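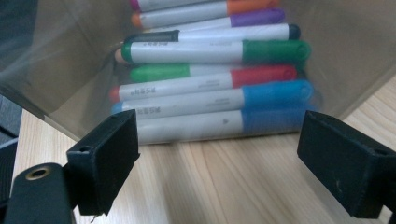 Ranger les feutres à plat dans une boîte à clips : bonne ou mauvaise idée ?

374 vues - 2 partages

Posté par Joscha Dreßler, novembre 2023

Bonjour à tous ! Je me lance parce que j'ai beau fouiller le forum, je trouve surtout des conseils pour les feutres à alcool et presque rien pour les feutres tout bêtes, ceux qu'on sort pour les affiches et les plannings.

Chez moi c'était le bazar depuis des mois. Les feutres traînaient dans un pot sur le bureau, tête en bas, tête en haut, au petit bonheur, et dès qu'on passait un peu vite le pot se renversait (mon fils de cinq ans passe toujours un peu vite). J'ai donc acheté une boîte en plastique transparent avec des clips grisâtres sur les petits côtés et un couvercle blanc, chez Hamemstead, et j'ai décidé que tout vivrait couché là-dedans. Je trouve ça bien plus joli, on voit les couleurs d'un coup d'œil, et la boîte se glisse sur l'étagère sous l'imprimante. 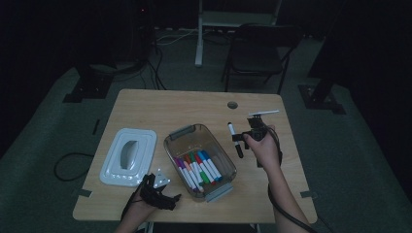 Le couvercle à gauche, la boîte au milieu, et le noir encore dehors.

Mes soucis maintenant. D'abord, est-ce que l'encre tient aussi bien à l'horizontale ? Ma belle-sœur jure que non, qu'il faut toujours les garder pointe en bas, sinon ils deviennent pâles. Ensuite, le sens : j'en ai qui ont le capuchon d'un côté et d'autres de l'autre, et je me demande si ça vaut la peine de tout remettre pareil à chaque fois. Et dernière chose, le noir. C'est celui dont je me sers dix fois par jour, et si je le mets avec les autres il finit toujours dessous. Vous feriez quoi ? Une deuxième boîte, c'est ridicule pour un seul feutre, non ?

Merci d'avance !

5 commentaires - J'aime

Lieselotte Weidemann

Coucou Joscha ! Alors moi je range à plat depuis des années et je ne reviendrais en arrière pour rien au monde. Pour des feutres ordinaires à une seule pointe, c'est très bien couché - l'encre ne se sauve pas au fond du corps et elle ne s'accumule pas non plus dans la mine. Ta belle-sœur n'a pas complètement tort : pour les marqueurs de tableau blanc, beaucoup de gens les mettent pointe en bas quand ils commencent à faiblir, et ça peut les réveiller un peu. Mais pour le rangement de tous les jours, couché, c'est parfait. Ce qu'il faut éviter, c'est pointe en l'air pendant des semaines.

Ce qui les tue pour de vrai, c'est le capuchon mal enfoncé. Prends l'habitude d'attendre le petit clic avant de reposer. J'ai perdu tout un lot de Pliva comme ça un été, je les avais laissés près de la fenêtre, capuchons à moitié mis, et il n'y a rien eu à faire.

Pour le sens, moi je mets tous les capuchons du même côté, et c'est surtout pour les retrouver vite. Quand tu ouvres, tu as ta bande de couleurs et tu attrapes le bon sans retourner tout le tas. Si ton fils les remet n'importe comment, laisse couler, tu remettras d'aplomb le dimanche ! Par contre essaie de ne pas remplir jusqu'en haut. Une couche ou deux et ça reste agréable, au-delà on repart pour fouiller.

Le noir, je le mettrais dans la boîte mais en dernier, posé sur les autres, contre le bord. Il sera toujours sur le dessus si c'est toujours lui qu'on range en dernier (bon, chez moi ça marche une fois sur deux).

Et jette un œil à tes deux bleus s'il y en a, on garde souvent un doublon à moitié mort sans s'en rendre compte. Un petit trait sur un brouillon et tu sais lequel garder.

12 j'aime - Répondre

papi_ciltlow

pot + élastique. les capuchons vers le bas, et tu lestes le fond avec des cailloux, ça se renverse plus. le couvercle vous allez le perdre au bout de deux semaines de toute façon

1 j'aime - Répondre

Mado des Tilleuls

Bonjour, je rejoins Lieselotte pour le rangement à plat. Pour le noir j'ai une autre solution : un bout de scotch double face et un capuchon de vieux feutre collé sous l'étagère, ouverture vers le bas. On clipse le feutre dedans et il reste à portée de main. Il faut un modèle de la même marque, j'ai essayé avec un capuchon de Halász et ça ne tenait pas du tout, le feutre tombait derrière le meuble. Avec le bon capuchon ça tient depuis février.

Sinon, pour la boîte, un morceau de feutrine au fond et ils roulent beaucoup moins quand on la déplace. Ça se lave, en plus, quand il y a des taches.

3 j'aime - Répondre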